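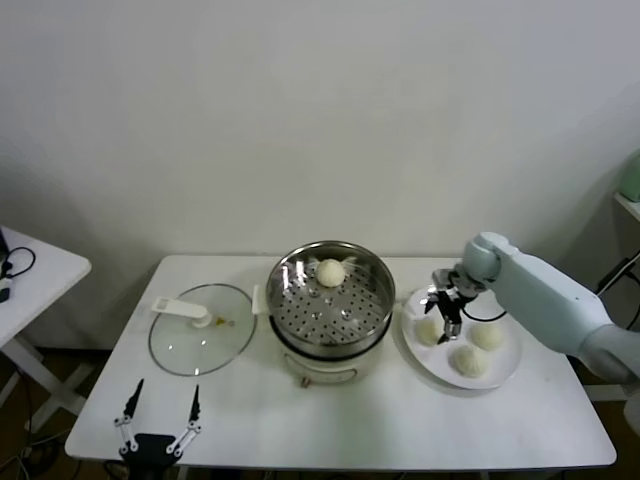
Section 2: Setting Up the Cooker and Steaming Your First Buns

I wrote this part of the guide after the first section (unpacking, washing, where to put the box) got longer than I meant it to. If you skipped that one, fine, but please go back and do the washing bit before you eat anything out of this pot. Everything in here is for the small electric cooker with the stainless steel steamer pot that sits on top. I bought mine at the Clidon store in Jonddale, and I've steamed buns in it most mornings since July, so these are the steps I really follow and the mistakes I really made.

Last updated February 25, 2023.

2.1 What you need on the table

Get it all out first. I used to start the water and then go hunting for a plate, and by the time I found one I'd forgotten whether I had put the tray in.

The cooker base, the cream-white part with the little control knob low down on the front.
The stainless steel steamer pot that goes on top of the base.
The perforated steamer tray, the one with all the rows of holes.
The glass lid with the white handle.
A round plate with a bit of a rim. Mine is plain white and wide enough for three buns with room to grab them.
Your buns. I use plain round ones, no filling, either my own or a bag from the freezer.
Tongs or a silicone mitt.
A measuring cup for the water.

Note: The lid can lie flat on the table while you load, to the left of the cooker if you're right-handed like me. Put the plate on the other side. It took me a silly number of breakfasts to work that out, because I kept reaching across the open pot to get at the plate, and reaching across an open pot is exactly what you don't want to be doing once there's steam coming out of it!

2.2 Placing the base

1. Pick a flat, dry table or counter. Keep the cooker back from the edge, and leave clear space over it. Steam goes straight up, and if you have shelves or cupboards hanging there they will get damp and eventually ugly. My table is against a bare wall and that suits me very well.

2. Turn the base so the knob faces you. You want to be able to reach it without putting your arm over the pot.

3. Run the cord behind the cooker, never across the front. Don't plug it in yet.

4. Wipe the top of the base with a dry cloth. A crumb under the pot makes it rock, and a drop of water under the pot makes it spit and hiss in a way that scared me the first time.

5. Set the steamer pot on the base and give it a small turn left and right. It should sit level. If it wobbles, lift it off and wipe again.

Caution: Never pour water into the base itself. Water goes in the pot only. If you spill some on the base, unplug it, dry it, and let it stand a good long while before you use it.

2.3 Water

1. Take the tray out of the pot if it's in there.

2. Pour in 2 cups of cold water. That is plenty for one round of buns in my pot. If yours is deeper or wider you may want more, but the water has to stay well under the tray.

3. Put the tray in and press lightly at the rim until it settles. Look down through the holes. If you can see water touching the metal, you have too much, so tip some out. Buns that sit in water turn to paste on the bottom (I ate them anyway, with a spoon).

Note: We have hard water in Jonddale and it leaves a chalky ring on the steel. It wipes off with a splash of white vinegar. If you have a filter jug, use it and you'll be doing that chore a lot less.

2.4 Loading the buns

1. Decide whether you want paper. A little square of parchment under each bun keeps it from sticking. I skip it when the buns are from the freezer and use it when I've made the dough myself, as fresh dough grabs onto the holes.

2. Set the first bun toward the back of the tray, then work forward. That way your hand isn't passing over the ones you've already placed.

3. Leave a finger's width between buns, more if the dough is fresh. They puff up, and two buns that touch will come out as one lumpy bun with a seam. Keep them off the steel walls too.

4. If they don't all fit, do two rounds. Please don't stack them. I tried it with a bag of the Surdu frozen ones and the bottom layer came out flat as a coaster.

5. Put the lid on. Hold it by the handle and lower it straight down, then check that it sits evenly all the way around.

2.5 Steaming

1. Plug in the cooker and turn the knob to the steam setting. If your knob isn't marked (the print on some of these rubs off), use the highest setting to get the water boiling and then come down a notch.

2. Wait for a steady stream of steam before you start timing. Starting the timer when you turn the knob is the number one reason people tell me their buns came out cold in the middle.

3. Time it. For ready-made buns from the fridge, 8 minutes. Frozen ones need longer, and I go by feel there — I give them the same again and then poke one. Fresh dough depends on the size you rolled, so follow your recipe.

4. Leave the lid alone while they're going. I know. It's glass, you can more or less see in, and you'll still want to lift it. Every peek lets the heat out and gives you wrinkly tops.

5. Turn the knob to off and wait a couple of minutes before you open up. Going straight from full steam to cool kitchen air makes the buns sink a little. A few wrinkles are normal and they taste exactly the same, so don't throw a batch out over its looks.

Caution: Stay in the kitchen. If the pot boils dry the tray will discolor and the smell hangs around for days. For a second round, top up the water first, and use hot water from the kettle so you aren't waiting all over again.

2.6 Taking the buns out

1. Unplug the cooker.

2. Lift the lid by its handle and tilt it away from you, so the glass is between your face and the steam. Let the drips run back into the pot for a second.

3. Lay the lid on the table, on a folded towel if the tabletop marks easily.

4. Move the plate close to the pot, right up next to it, so no bun has to travel far.

5. Pick the buns up one at a time, from the sides, and gently. A freshly steamed bun dents like a pillow and the dent stays. Take the front ones first and leave the back one for last, when you have room to get at it.

6. Set them on the plate with gaps between. If they're piled up while they're hot they sweat and the skins peel off when you pull them apart.

Caution: The steel pot stays hot much longer than you'd think, well after the buns have cooled enough to eat. Don't grab the walls to steady it. Use the mitt.

2.7 When something goes wrong

Soggy bottoms. Too much water, or the tray wasn't seated. Go back to 2.3.

Yellow or blotchy buns. With homemade dough it's usually the baking powder not mixed through. With store buns I've only had it happen on a bag that was past its date.

Wet spots on top. Drips from the lid. Tie a thin cotton cloth around the lid, with the corners knotted up over the handle so nothing hangs down near the base. My old Stulberg bamboo steamer never had this problem, and it's the one thing I miss about it.

Hard, dry edges. They sat uncovered too long. A damp cloth over the plate will hold them through breakfast. If they've already gone hard, put them back on the tray for a minute or two.

No steam at all. Check the plug, then the knob, then the water. In my house it has been the water every time.

2.8 Before you put it away

1. Let everything cool down, and pour out whatever water is left in the pot.

2. Wash the tray with warm soapy water and a soft brush. Hold it up to the window and look for plugged holes. Bits of dough set like cement in there, and a wooden toothpick gets them out without scratching.

3. Wash the pot and the lid. Go around the lid's rim with the cloth, and around the place where the handle meets the glass, where water likes to hide.

4. Wipe the base with a damp cloth only, and dry it. The base never goes in the sink!

5. Dry all the parts before you stack them. I store mine with the tray in the pot, the pot on the base and the lid upside down on top with a paper towel under it.

Leftover buns keep in the fridge for a couple of days in a closed bag. To freeze them, let them cool all the way, then freeze them apart on a plate and bag them afterward. Reheating times and the other foods I've tried on the tray (corn, dumplings, one very sad sweet potato) are in Section 3.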